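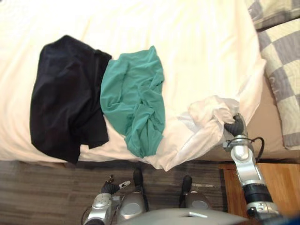 Clothes on the bed.

I've been banging on about the Pollton clothes swap for months now, so you can imagine how pleased I was to hear that it's getting a proper home at last. From March it moves out of the corridor behind the library and into the old Fimmont shop on the corner, the one that used to sell curtains and net by the yard. The lease is for two years, the rent is low, and there's a back room with a sink (you would not believe how excited people are about the sink).

If you haven't been, it works like this. You bring in things you don't wear any more, clean and with all their buttons, and you get a token for each one. Then you spend the tokens on whatever you fancy from the rails. Children's things are free and always have been. Coats cost two tokens, which caused a terrific row at the beginning and now seems to bother only my brother-in-law.

The last swap was the busiest yet. I got there ten minutes after the doors opened and there were already 79 people inside, according to the girl with the clicker, and a queue back past the bike racks. I went in with a bag of jumpers and came out with a raincoat, a linen skirt and somebody's very nice dressing gown. My tokens were gone by half past ten.

Ayodele Obi, who started the whole thing with a single rail and a biscuit tin, told me the corridor had been a headache from the start. "We had to be packed up by one o'clock every time, and everything went home in my car," she said. "I've had winter coats in my bath." In the new place the rails can stay up between swaps, and there will be a curtained corner for trying things on. That last bit will please anyone who has ever tried to get into a pair of jeans behind a notice board.

The money side has been a bit of a scramble. They needed £500 for paint and lights and a new lock on the back door, and most of it came from a cake sale and a quiz night at the Surenari café. The last of it turned up in an envelope pushed under the door, all in fivers, with no note. I have my suspicions but I'm keeping them to myself.

Lertchai Yensuk is going to run a mending table at the back, and I think this might be the best bit of all. He did alterations for 31 years before he retired, and he'll show you how to take up a hem or put in a zip if you bring your own thread.
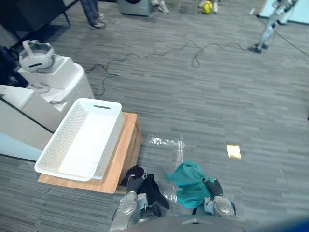 He won't do it for you, mind – he was very firm about that when I asked about my grey trousers. There will be two sewing machines to share, and he's after a third if anyone has one sitting in a cupboard. It needs to work, and he'd like the foot pedal with it, please. The last one he was offered came without.

As for what to bring, the rails are groaning with summer dresses and there's hardly anything in the larger sizes, so have a good rummage if you can help there. Men's shirts are always short too, and school jumpers vanish the minute they go out. They can't take pillows, duvets or underwear. Shoes are fine if there's plenty of wear left in them, but tie the pairs together, as there's a whole crate of odd ones nobody has claimed. Anything still left after three swaps goes to Garba, the rag people on the trading estate, who pay by the sack.

Not everybody is thrilled about the move. A couple of the regulars come down on the bus from the top end of town, and the library stop was right outside for them. It's a fair walk up from there to the corner, and steep with it. Ayodele says she's looking into drop-off bags that could be left at the library desk, though that only helps with the bringing and not with the browsing. I'd like to see someone organise lifts. I can take three in mine if they don't mind the dog blanket.

Doors open at ten in the morning for the first swap in the new shop, and the mending table gets going at eleven. Bags can be dropped off the afternoon before, any time from two until five, round the back by the green bins. Ring the bell twice, it sticks.

Contact us | © Pollton local news | Back to top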